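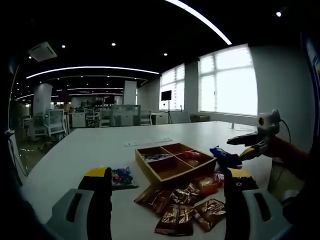
Bláthnaid Kavanagh wrote in to say that a snack tray with partitions is a waste of a good bowl, and that everything ends up mixed together by evening anyway. I get it! But I've kept one going for years, so let me make the case in this entry.

A divided snack tray is a shallow tray split into compartments by thin partitions, used for setting out candy and small packaged snacks. Light wood is common, and four compartments is a very handy layout (mine came from a shop in Lulthorpe and has exactly that). People also call it a sectioned tray or a candy tray, and in Mirkeddale I've heard "the sorter," which I love.

Filling one is mostly a matter of size. Small wrapped candies sit nicely in a compartment - foil packets are more stubborn, and a big pile of them will take over the table long before it fits in the tray. I tip the bag out a little at a time and keep like with like: candies at the back, packets at the front. Larger snack packets I leave beside the tray, or stand on edge if the sides are high enough, though on a shallow one they just flop over.

Wrapped sweets are the usual choice, but in December I put shelled nuts in mine, with a paper liner under them. Wood and sticky sugar don't get along. Wipe it with a barely damp cloth, dry it right away, and don't leave it soaking in the sink like I did with my first one, which warped so badly it rocked on the table.

See also: Bento box; Candy dish; Relish tray

Last updated June 9, 2022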